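Workshop notebook, June – soil probes and the greenhouse logger
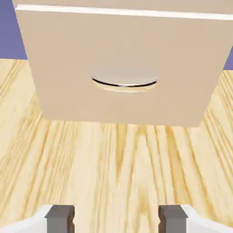
Chathurika Mridha
Sensors and odd jobs, Flornham growing shed

Picking this up again after a fortnight of doing nothing but the seedlings. I promised Fatima I would write down what happened with the soil moisture probes while it was still fresh, and it is now rather less fresh than either of us would like, so forgive me if the order wanders a bit.

To recap for anyone who opens the book at this page: we have 11 probes in the beds, all the capacitive kind with the long flat blade, and they report to the Tevetent base unit on the shelf by the potting bench. The base unit writes a line to the card for each reading and also sends it over to the old laptop in the office. The idea was to stop watering by guesswork, particularly in the two long beds on the south side, which dry out on top while the roots are still sitting in mud.

The first trouble was that no two probes agreed. I took them all up, wiped them down, and stood them in the same tub of compost overnight with a lid on. In the morning the raw numbers were spread over 231 counts from lowest to highest, and that was in compost I had mixed by hand until my arms ached! I had been treating the raw number as if it meant the same thing everywhere, and had even put one watering limit in for the whole shed. Silly, but there we are.

So I did it properly. Each probe now has a dry value (blade in open air, left alone for a few minutes until it stops drifting) and a wet value (blade in a jug of tap water up to the line and not a hair over it – probe four went in too deep the first time and gave me a wet value I had to throw away). The percentage is then just where the reading falls between the two. I know this isn't a true measure of water in the soil. It does at least mean that forty per cent on one probe is somewhere near forty per cent on its neighbour. Back in the tub they all came within 5 points of one another, which made me very happy and I went and had a biscuit.

Values are on the inside back cover in pencil. Please don't ink them. I expect to do them all again in the autumn.

Second trouble, the drift in the afternoons. From two o'clock until well after tea the south bed probes would all climb together, as though someone had gone along with a can, and then come back down by dusk. I spent far too long suspecting the drip line. Fatima Olatunji had the better idea, and I'll give her full credit here in writing: she shaded three of the probes with upturned flower pots and left the rest bare. The shaded ones stayed nearly flat all afternoon and the bare ones did their usual climb. The top of the probe, with the little circuit on it, was sitting in full sun and getting hot, and the reading was going up with it.

All the south bed probes now have a pot over them with a notch filed in the rim for the cable. File the notch before you soak the pot, or it crumbles. I would like something neater in the end, perhaps a bit of white pipe with a cap, but the pots are free and we have a great many of them.

Third, the batteries, and I am less sure of myself here. The Fenden cells we bought in spring were supposed to see us through the season and two probes have already dropped off the list. Both are at the far end by the water butt. My guess is that they can't hear the base unit very well and keep trying again, and every try costs a little. I moved the base unit up one shelf and turned the aerial upright, and the signal figure for the far end improved, though not by a lot. I also changed the reporting from every minute to every ten. We don't need every minute. Soil is not in a hurry.

If the far end goes quiet again I'd like to try the Jaidee repeater that's been in the drawer since last year. It wants its own supply and there is no socket down there, so that means a cable along the back wall and a decent box for the joint. Not a job for the middle of tomato season.

A small thing about the card. The file had grown so large that the laptop was taking an age to open it. I've set the logger to start a new file after every 500 lines, and the old ones are in a folder called shed_old. Don't delete them yet, please, I still want to draw the May readings on one sheet and compare them with the watering diary (the diary has some gaps, I'm afraid, mostly mine).

Still to do:

Work out a watering limit for each bed. Thirty per cent seems right for the tomatoes, but the herbs look happiest a good bit below that and the cucumbers want more.

Seal the top of probe seven again. The varnish has lifted along one side and I don't trust it.

Ask Fatima whether she kept her notes from the flower pot afternoon. I only wrote down the start and finish, and it would be lovely to have the hours in between.

Put a spare card in the tin.

Later, half past six. Went down to shut the vents and looked at the list on the base unit while I was there. All reporting, even the far end. The herb bed says nineteen and felt about right to my finger. Probe two is reading higher than I'd expect, so I may dig it up and see whether there's a stone or a gap against the blade.

Recent entries
Rain gauge sticking again
Vent motor: wiring and fuse sizes
Which thermometer do we believe?
Seed tray heat mats, first week
Cable labels – please use them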